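Toy and oddments bins – monthly check, with my comments

Zandale Playroom, back room
Done by: Brijesh Sisodia
Date: Jul 15, 2024
Copy to: Tomomi Takagi

Tomomi, you asked me to write a bit more than "all fine" this time, so I have! Ticks are marked OK, anything to sort out is marked ACTION, and where I've just rambled on you can skip it. I've stuck to the order on the Kashyap sheet even though it jumps about a bit (why are the lids before the bins?).

1. Lids and covers

1.1 Lids stored flat, off the floor – OK
On the shelf by the sink. One has a crack starting at the corner, so I've put tape over it and written "do not use" on the tape in big letters. If it's still there in December I'm throwing it out myself.

1.2 No lids left leaning against the radiator – OK
Much better than last time, thank you to whoever that was.

2. Tables

2.1 Tables steady, legs locked – OK
I leaned on all of them with my full weight and nothing moved. The one nearest the window used to rock and doesn't any more, I think because the folded card under it has finally squashed to the right thickness.

2.2 Edges smooth, no splinters – ACTION
There's a rough patch on the underside of the long one, right where you'd put your hand to shift it. I found it the hard way. A quick go with fine sandpaper will do it – I'll bring some in.

2.3 Tops wiped down – OK
Bit of dried glue on the end. It's been there since before I started and it isn't hurting anyone.

3. Bins

3.1 Rims and corners free of cracks – OK
Ran a finger round the lot. The Hastex order form says to look hardest at the corners, so I did, with a torch. Nothing.

3.2 Bins sitting fully on the table – OK
Please keep them well back from the edge when you're working out of them. They're heavier than they look once they've got a load in.

3.3 Inside of bins clean – ACTION
They need a proper scrub before the next big sort. Warm water, washing-up liquid, soft brush, rinse, then stand them upside down on the rack overnight. No scouring pads please! We had a whole box of green ones and I've moved them under the sink where they belong.

3.4 Contents spread out enough to look over – OK
I do like a bin with only a few bits in it. You can look at each thing properly instead of digging down through a heap and giving up halfway. 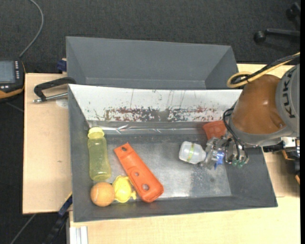 Item 3.4: front bin, with the ball, bottles and other plastic bits in it.

You'll see the ball has a slightly worn surface. I'm happy with worn. What I'm looking for on balls is splits, or any place where a seam is lifting, so give each one a squeeze and turn it right round before you pass it.

4. Bottles and cups

4.1 Caps checked for fit – ACTION
Every bottle that has a cap wants it done up tight, and anything with a loose or cracked one comes out. I'd like to go further and have all the caps off for good, with the caps in the craft drawer. They're just the wrong size to have rolling round near the under-threes. Can we talk about it? I know the older ones love screwing them on and off.

4.2 Bottles empty and rinsed – ACTION
I haven't ticked this one as I want to do them all in one go at the sink, and I ran out of afternoon. Caps off, rinse twice, drain neck down.

4.3 Cups free of sharp rims – OK
Thumb round every rim. Two went in the recycling, both from the old picnic set, and I can't say I'll miss them.

5. Hard plastic toys and loose pieces

5.1 No broken edges – ACTION
Most passed. Anything with a knobbly or uneven edge gets the thumb test as well, since some of them are made that way and some of them have been chewed, and you can only tell by feel. I've put three doubtful ones in the margarine tub on your desk. Have a look and bin or keep, I'll go with whatever you say.

5.2 Holes and gaps checked for finger traps – ACTION
The long flat orange-red piece is the one I keep going back to. It's got three openings in it and they're different sizes, so it needs checking hole by hole with the little gauge from the Pesisar kit. The gauge wasn't in its pouch, of course. Has anyone borrowed it? It's on a bit of blue string.

5.3 Each piece belongs to something – ACTION
Same piece again, really! I don't know what it goes with. If you recognise it, write it on the sheet, and if we're all still stumped by the next check I'd say it goes in the craft drawer.

6. Room

6.1 Walkway clear – OK
You can get from the door to the sink without turning sideways, and that's my test.

6.2 Leads tucked away, sockets not overloaded – OK
The extension lead has its tidy back on. I've written the length on the plug so we stop guessing.

6.3 First aid box stocked – ACTION
Low on the small plasters (see 2.2). Wipes are fine, scissors present, and the eyewash is in date.

6.4 Light over the tables working – OK
One tube flickers for the first minute or so and then settles down. I'll mention it to the landlord, but I wouldn't hold your breath.

Jobs left over

Sandpaper and small plasters – me
Scrubbing bins, rinsing bottles – me and one other, an hour should do it
Caps, yes or no – Tomomi
Margarine tub – Tomomi
Pesisar gauge – whoever's got it, just pop it back in the pouch and I won't ask

Signed: B. Sisodia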